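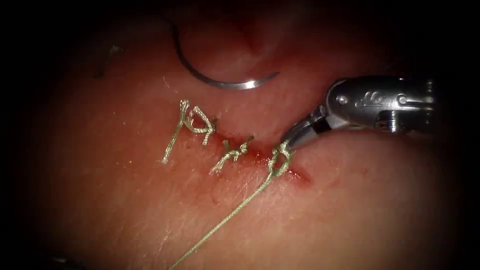 Interrupted sutures in pale green braid. Two are tied and trimmed; the third remains on its long thread.

Revised Guidance on Interrupted Closure

The Garnden Center for Surgical Skills has revised its written guidance on the simple interrupted suture. The new text replaces the handout issued in April and applies to all basic and intermediate sessions held in the Dudley Building. Trainees who are partway through the Arnard course will be assessed under the earlier version unless they ask, in writing, to be moved to the new one.

The revision was prepared by Imre Vincze and Yoga Latuheru after a review of assessment sheets from the past teaching year. Marks for needle entry and exit were generally good. Marks for spacing, knot security and the length of the cut ends varied a great deal, and assessors did not always agree with one another. In several cases the same row of stitches was passed by one assessor and returned by another. The April handout treated these points in a single paragraph, and much was left to the judgment of whoever was teaching that day.

Spacing

Trainees are now asked to plan the whole row before placing the first suture. The distance between one stitch and the next should be even along the wound, and the bite on one side should match the bite on the other. When the incision runs at a slant to the operator, each stitch should still cross it at a right angle. Assessors have noted a tendency to set stitches square to the table edge in such cases, and this will now be marked down.

A stitch that is clearly out of place should be removed and placed again before the next one is begun. Removal will not lose marks. Leaving a poor stitch and crowding another beside it will.

Tying

Braided thread holds a knot well, but it does not slide as freely as a single strand. The first throw should be laid down flat and brought to the tissue with steady tension. The edges should meet without being bunched. If the tissue puckers or turns pale between the entry and exit points, the loop is too tight and should be eased before the second throw. Each throw that follows should be made in the opposite direction to the one before, so that the knot lies square.

Trainees should keep the short end short from the beginning. A good deal of thread is lost in practice sessions through pulling too little of it through at the start, then trimming the excess at the end. The Center went through 2,448 packets of practice suture in the past teaching year, against 1,986 in the year before, and instructors are asked to raise this point early in each session.

The thread should be drawn in the line of the knot. Pulling upward on one strand while the knot is still forming may lift the first throw off the tissue and leave a slack loop underneath. Where an upward pull is needed to present the thread for cutting, the knot must be complete. 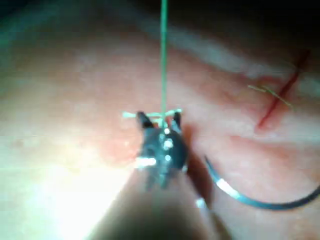

Csenge Sárközi, commenting on the draft, asked that the section on cut ends be made firmer. In her view the April wording, which called only for "suitable" tails, had led trainees to cut far too close because it looked neater, and she had seen otherwise sound knots work loose as a result. She also asked that trainees be told to look at the knot itself before they reach for the scissors, and to say aloud that it is square. Both requests have been adopted. She further proposed that a separate mark be given for the tails. This has been held over to the next review.

Cutting and Needle Control

Under the new text, both tails are to be cut to the same length, long enough to be grasped at removal and short enough to stay clear of the neighboring stitch. The blades should be turned slightly before closing so that the knot remains in view. Assessors will no longer accept a tail that ends at the knot.

The guidance on needles has also been expanded. The needle is to be held away from its tip at all times. While a knot is being tied, the operator must know where the needle is, and it should rest with the point turned away from the closed part of the wound. A needle with a bent or blunted tip is to be replaced, and the operator should tell the instructor when this is done. Used needles go directly into the sharps container at the end of each row. They are not to be set aside on drapes or trays for later counting.

Dates and Booking

An open practice day under the new guidance will be held on Sun 17 November in the Dudley Building. There are 50 places, divided equally between a morning and an afternoon session. Barnabás Kiss will lead the morning session and Arnulfo Paucar the afternoon. Places will be given in the order in which requests are received. Trainees with an assessment still outstanding may ask for the morning session, where more time has been set aside for individual review.

Those attending should read the revised text beforehand. Printed copies are held at the front desk and in the Serra Library, where the April handout will also be kept for reference until the present Arnard group has finished. Instructors should return any unused copies of the old handout to the desk.

Comments on the new wording may be left in the book at the front desk or sent to the teaching office. They will be considered when the section on continuous sutures is taken up next.

Related items
Needle Holders: Notes on Care and Cleaning
Arnard Course: Changes to Assessment Sheets
Serra Library: Winter Opening Hours
Dudley Building: Access by the Side Entrance

Contact the Teaching Office | Copyright Garnden Center for Surgical Skills | Back to top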